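The Tray on the Table: why small things need a place of their own

By Youssra Salem 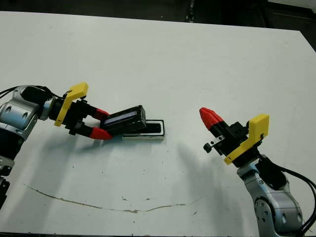 A black device with a small screen, and the white-rimmed tray on the table.

In my parents' house there was a drawer which we called the drawer of everything. When my father looked for the torch, he opened it. When my mother looked for the batteries of the torch, she opened it also, and often they were standing there together, moving old keys from one side to the other. I have a great respect for this drawer, but I did not want to inherit it.

Today I live in Walton, in a flat with two rooms, and the problem has become larger while the objects have become smaller. We have meters, timers, remote controls, players, little displays for the temperature. Most of them are black and rectangular. Put down on a dark sofa, they are gone until the evening.

The idea of the fitted tray is old and simple. You take a thing, you make a hollow with the same shape, and you put the hollow where the thing is used. Carpenters do this with chisels, and jewellers with rings. Aicha Tahiri has been doing it with household gadgets for 13 years, in a workshop behind the market in Poris, and it was there that I went in July to learn what makes a good one.

"People begin with the beautiful box," she told me, while she cleared a chair for me. "They buy it first, and after that they search for what can go inside. Then the box is a drawer with a lid."

She begins with the hand. Before she measures an object, she asks the owner to pick it up several times and she looks where the fingers go. Some people lift a gadget by its two long sides, others put a nail under one end. The hollow must leave room for this. If it is too tight, the owner will turn the tray upside down and shake it, and after a week of shaking he will leave the thing on the sofa again.

The depth is the second question. A screen should lie a little under the rim, Tahiri says, so that a book placed on top by mistake will rest on the rim and not on the glass. But a deep hollow is tiring, because the fingers have to dig. Her first trays were all too deep. She keeps 9 of them on a shelf near the door, and they now hold screws.

Then there is the colour, and about this I had not thought at all. A white rim on a white table almost disappears, which some customers like very much. A black recess gives the opposite effect: when the tray is empty, you see a dark shape, and it reminds you that something has to come back. For a black object it has one weak side. From the other end of the room you cannot easily tell if the tray is full. Abdelilah Lahlou, who shares the workshop and mostly repairs chairs, prefers a pale lining for this reason, and the two of them have not agreed on it yet.

The prices surprised me. A simple tray in the Benkirane style, with a plain rim and one recess, costs 25 in the local market. A piece with several hollows made to order can cost up to 265, and for that money I would expect it to find my keys by itself. Tahiri advises beginners to buy one tray only, for the object they lose most often, and to live with it for a month before they order another.

I followed her advice. My tray is for the timer of the kitchen. It stands on the worktop to the left of the cooker, and I tried three positions before this one. Near the sink the water came in, and near the window I forgot it was there.

The method also has enemies. My neighbour Wenceslao Beltrán finds all this too strict for a home. He likes one wide bowl by the door — he brought his from Virport, and it is blue and very heavy — where each person empties the pockets. I must admit that he leaves the house faster than I do. But his bowl is for things that travel with him. For a thing that stays in one room, I still think a fitted place is better.

Before I left Poris, I asked Tahiri what she uses for her own telephone. She looked on the bench, then under some papers, then in the pocket of her apron, where she found it.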